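**Clovine Library to Extend Evening Hours Beginning in January**

The Clovine Public Library will remain open until 9 p.m. on weeknights beginning in January, following a review of visitor numbers and requests from residents. The building now closes at 6 p.m.

The change was approved by the library board at its most recent meeting. Under the new schedule, the main reading room, the children's section and the public computers will be available throughout the evening. The local history room will keep its present hours.

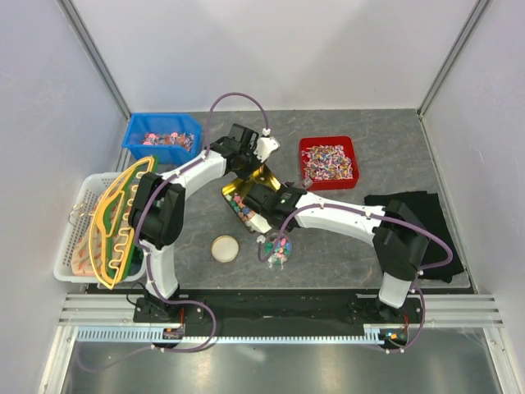 A survey carried out in the fall drew 171 responses. Most of those who replied said that they worked or attended classes during the day and could not reach the library before closing. Parking and the condition of the restrooms were also mentioned.

"Residents have asked for this for a long time, and the budget now allows it," said library director Gisela Medina. "We will look at attendance again in the summer."

Two part-time staff members will be hired to cover the additional hours. Applications will be accepted at the front desk and by mail.

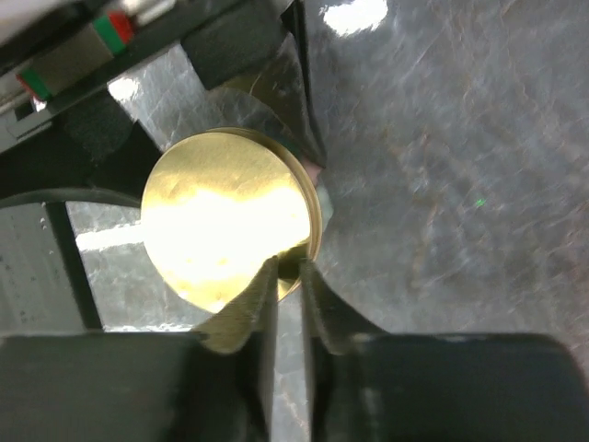
The board also approved the purchase of 200 large-print books and raised the loan period for new fiction from 14 to 21 days. Overdue fees remain unchanged.

Nayara Marinho, head of circulation, said that items already on loan will keep their original due dates. Holds may be picked up at any time before closing. The book return on Navickas Street will continue to be emptied each morning at 8 a.m.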